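Giko (gripper kit)

Giko is a hand-held gripper kit for recording manual tasks, sold by the company Trudton. It belongs to the group of devices that let a person carry out an ordinary household or workshop task with robot-like fingers, so that the recorded movements can later be used to train a robot arm. The kit is offered for purchase and also as part of a rental service. It is used mainly by small research laboratories and by companies that prepare training data for other firms.

Name and origin

The first version of the kit was designed by the engineer Rosângela Camargo, who had worked before on prosthetic hands and on tools for packing fruit. Her first design was a single gripper with a trigger, made for her own use. Trudton bought the rights to the design and hired Camargo as head of product. The name Giko was taken from the folder in which the early drawings were kept, and the company has never given it a meaning.

The trigger was removed before the product went on sale. In tests, users grew tired in the index finger after a short time, and their movements became less natural toward the end of a session. In the present version the user opens and closes the fingers directly with the hand, and no motor is involved.

Design

The kit is sold in a one-hand and a two-hand edition. The fingers are stiff at the base and softer near the tip, and the tips can be changed without tools. The maker supplies a flat tip for general work and a narrow tip for small objects. A third tip, with a groove along the inside, was sold for a time but was removed from the catalog after users reported that thin handles became stuck in it.

Tracking is done by cameras, with the help of printed markers. The software finds the markers in the recorded video and calculates from them the position and the angle of each tracked part. This method is cheaper than tracking with magnetic sensors, and it is not disturbed by metal furniture or pipes. Its weakness is that a marker must be seen in order to be used. When the user turns a hand away from the camera, the software fills the missing part by estimation, and such parts are labeled in the recording so that they can be left out later.

One set of tips is rated by the maker for 800 hours of use. The rating applies to dry work. For wet work, such as washing dishes, Trudton advises that the tips be checked more often, but it gives no figure.

Task sets

Together with the kit, Trudton offers a library of written tasks, which are grouped by room. The current library has 83 tasks. Each task has a starting position, a goal, and a list of objects that the user must provide. The objects are described in general words, for example "a bottle with a pump," and the user is free to choose the brand and the color. This freedom is intended, as the recordings are more useful when the same task is done with many different objects.

The bathroom group is considered the most difficult of the library. It contains many thin, smooth, or rounded objects, and the space around a sink is often narrow. Typical tasks are picking up a toothbrush from the counter, moving a soap dish, closing a cap, and putting small bottles back on a shelf. The kitchen group is larger, but many of its tasks use bigger objects, which are easier to hold.

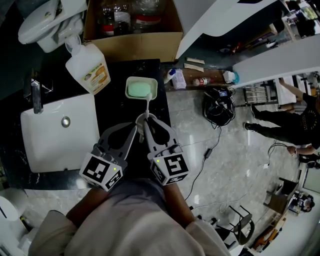
Thin handles remain a known problem of the kit. A toothbrush that lies flat on a hard surface must be lifted from the side, and the fingers have to come very near to the counter before they close. Beginners often push the handle away at the first attempt. The manual recommends approaching at a low angle and closing slowly. It also asks users to keep failed attempts in the recording, with a mark, and not to delete them.

Service and training

Customers who do not wish to record by themselves can order recordings from Sosa, a service partner of Trudton. Sosa rents furnished rooms, trains the people who carry out the tasks, and delivers the video together with the calculated movements. The smallest order is 200 recordings of one task. Larger orders can be divided among several tasks from the same room group, but not between groups, because the furniture has to be changed.

Training of a new user takes one morning. It begins with large and soft objects and continues with bottles, cups, and tools. Work with two grippers is taught last. According to the course notes, the most frequent mistake at this stage is to move one hand and forget the other, so that the second gripper hides the markers of the first.

Software

Recordings are opened in a program called Onditz, which is included in the price. It shows the video on the left side and the path of each gripper on the right. The user can cut a recording, correct its label, and export the result. Version 34 added a view that shows both grippers on one time line. Earlier versions needed a separate file for each hand, and files made in this way must be converted before they can be opened.

Onditz has been criticized for slow export and for its help pages, which at the time of writing still describe the old menu. A repair of the export function was released in January.

Reception

Users have generally praised the low weight of the kit and the simple change of the tips. Several have written that they could begin useful recording on the day of delivery. Complaints concern mostly the carrying case, which has no room for a second set of tips, and the price of spare marker parts. These are sold only in full sets, even when a single face is scratched.

A further point of discussion is the size of the gripper compared with a human hand. In narrow places, for example behind a faucet or between bottles on a shelf, a person can reach with bare fingers where the gripper cannot. Camargo has defended the size in talks to customers, with the argument that a robot arm would meet the same limit. A smaller model has been requested several times. Trudton has shown drawings of it but has not announced a date of sale.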